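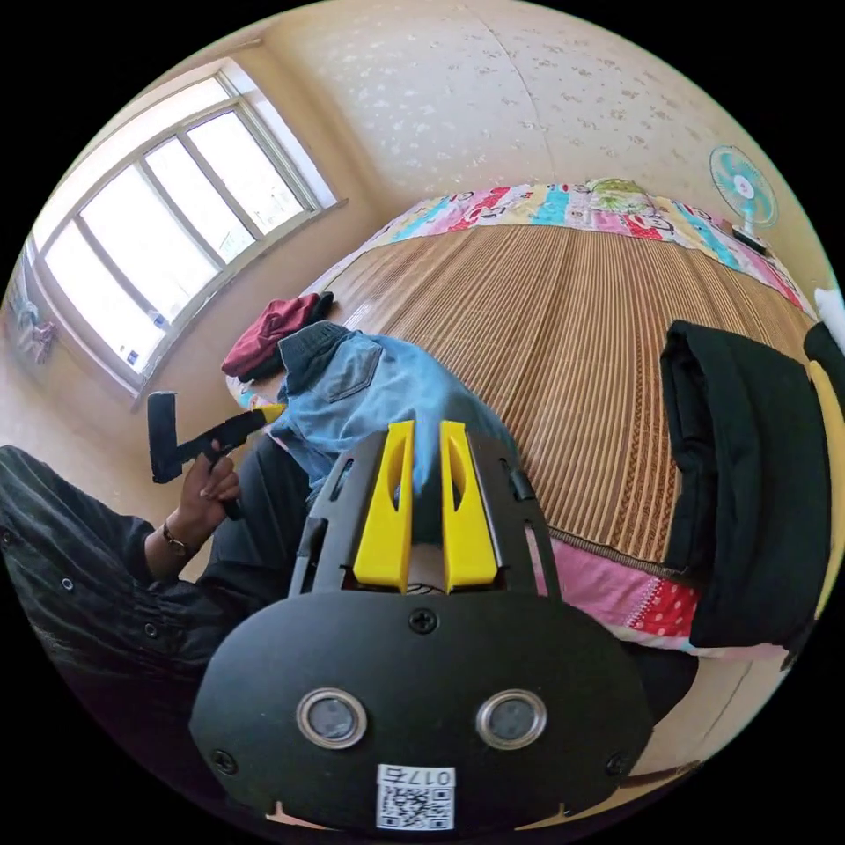
*Slide 1: label first, then fold. Unit 017.*

**Opening (keep it short!)**

Hello, I'm Sun-ja Yeon, and I look after the recording rules at Tolwood. Say hello to the Ditholm lot at the back. I've got 30 minutes and I talk fast, so wave at me if I lose you.

Rule one: read the label out loud before you start. We once had 59 clips filed under the wrong hand and I'm still cross about it (pause for groans).

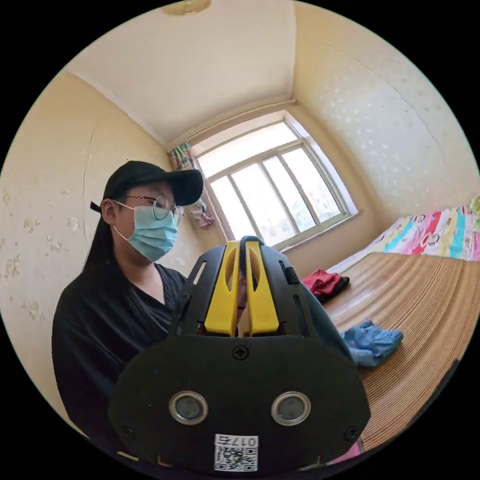
*Slide 2: mask and cap on, daylight from the window.*

**People in the picture**

Consent comes before anything gets switched on, and it covers faces, even masked ones. Besson's draft lets you ask afterwards. I don't like that at all, and I'll say so in November too!
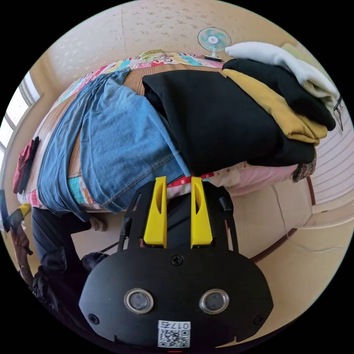
**Setting the task**

Write the task down in plain words before anyone picks up a gripper. "Tidy the bed" is hopeless – two people will do two different jobs. Name the garment and say where it ends up. With a heap like this one I'd start with the light blue jeans, laid flat, and leave the cream fleece on top of the pile for its own clip. One garment, one clip, please. Zutis checked 300 of ours against that rule and sent back a very long email.

(Questions next. Handout's by the door.)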